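[oldhouse-talk] Re: Re: Oltora "living white" – worth it?

From: Italo Caruso
To: oldhouse-talk
Sunday, 9:40 pm

Rosaire Fraser wrote:
> We got the second quote for the front rooms in Henivby. $894 with
> the Oltora living white, two coats, walls only, 459 square feet.
> The painter says it "responds to daylight" and that ordinary
> off-white goes dead by the afternoon. The sample card looked lovely
> in the store. Has anyone used it? Also he wants the Tillon primer
> under it and says the warranty depends on that. I would like to
> make up my mind before November.
>
> Rosaire

Rosaire,

All paint responds to daylight. So does a paper bag. I would want to hear what this paint does that another matte off-white doesn't, and I'd want to hear it from somebody who isn't selling it to me.

I did go and look at the Oltora cards at Sawatzky. They have a light box by the register, and under that lamp everything looks expensive. I took two cards out to the parking lot, the Oltora one and the store brand closest to it, and my wife and I could not agree on which was which. She was right, for the record, but she said she had guessed.
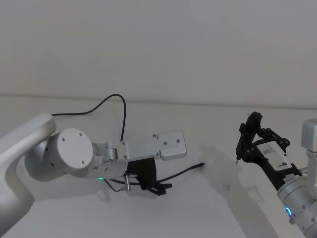 Color names are where most of the money goes, in my opinion. You are paying for "living" the way you pay for "artisan" on a loaf of bread. What your eye picks up in a room is one pale surface against another, and where the shadows fall. Take the plain off-white wall meeting the white tabletop up there. There's one faint edge between them, and the table has soft gray shadows on it. I could not tell you what shade that wall is, and I doubt your painter could name it from across a room either. He'd have a go at it, I'm sure.

I'm not saying all off-whites are the same. Some go pink in the evening, and I once had a hallway that looked like weak tea under a yellow bulb. But that was the bulb. We changed the bulb and left the paint alone for nine years.

Before you sign anything, I would ask him what the price is without the Oltora. My brother-in-law had a job close to yours in size and paid $814, trim included, with regular paint. Different town, so take it for what it's worth. If your man can't split labor from materials on paper, I'd wonder why.

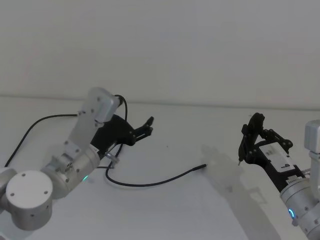 ABOUT THE PRIMER

This is the part of your message that bothered me. A warranty that only holds if you buy a second product from the same shelf is a sales plan. Ask to read it. I asked for the Tillon sheet at the counter and got a folded leaflet that covered "film failure" and left out fading, scuffs, stains and anything a child might do. Peeling comes from dirty or damp plaster nearly every time, and no primer I've used fixed that.

Bare patches, yes, prime those. Water stains too. Old sound paint that has been washed and sanded lightly, I have never primed and don't plan to. Others here will disagree and I expect to hear about it by breakfast.

What I'd do in your place:

1. Buy one sample pot of the Oltora and one of something cheap. Paint both on big pieces of card, two coats each, and write the names on the back. Small chips are useless.

2. Move the cards around the room for a few days – next to the window, behind the door, by the lamp you use at night. Get someone else to shuffle them now and then. 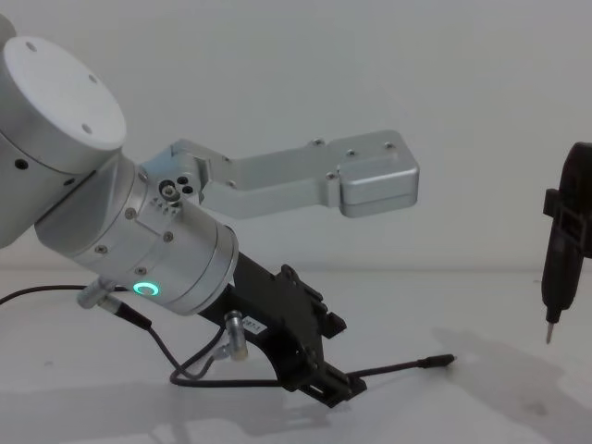 3. If you keep picking the Oltora without looking at the back, buy it and ignore me. If you can't tell, spend the difference on filling and sanding. Bad filling shows through any white on the market, living or otherwise.

Also look at the cards against whatever is going to stand in front of the wall. Pale furniture changes things a lot more than the paint people let on. 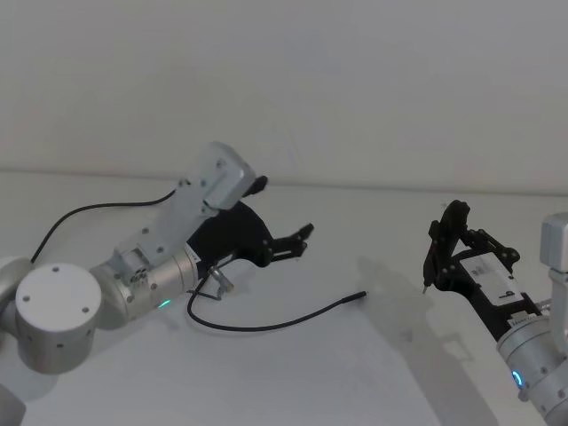
White tabletop against off-white wall, soft even light.

One question back to you. Is the front room plaster original, or did the last owners board over it? If it's board, forget half of what I said about damp. And does the $894 include moving the radiators? Mine didn't, and I found out on the morning.

Italo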